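Garkport Small Storage Set: README

Maintainer: Ilari Kiiskinen
Last revised: 2026-04-20

Contents

The Garkport set covers small tabletop storage furniture and the items put away in it. It has 176 entries. Each entry pairs one piece of furniture with one loose item and gives the piece a type, a finish and a handle type. Item entries carry a name and a color only.

Furniture types

box: lid, no drawers
chest: drawers, no lid
tray: open top, dividers optional

Drawers are numbered from the top, starting at 1. A two-drawer chest therefore has drawers 1 and 2, whichever one is open. Wear on edges goes in the notes field and does not change the finish value. Marks on the table are not recorded.
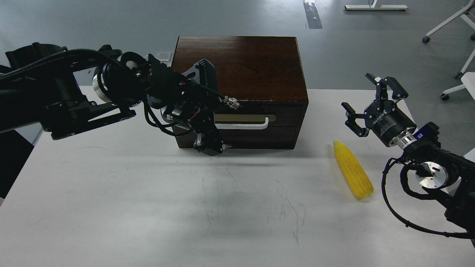

Is play food listed under food or under toys?

Play food is listed under toys. The name field keeps the plain word, so a toy corn cob is entered as "corn" with the group set to "toy". The food group is reserved for packaged goods from the Wakgate list.

Fields

entry_id: integer, never reused
type: box, chest or tray
finish: free text, lower case
handle: bar, knob, cutout or none
drawers: integer, 0 for boxes and trays
item: free text, singular
group: toy, food, office or other
notes: optional, 70 characters at most

Known problems

Finish names were typed by hand, and "dark brown" and "brown" overlap. Inset handles are filed under bar. 4 entries from the Skusberg batch have no handle value; leave them blank until the pieces have been checked again.

Changes

July: merged the Salminen list, dropped the width field.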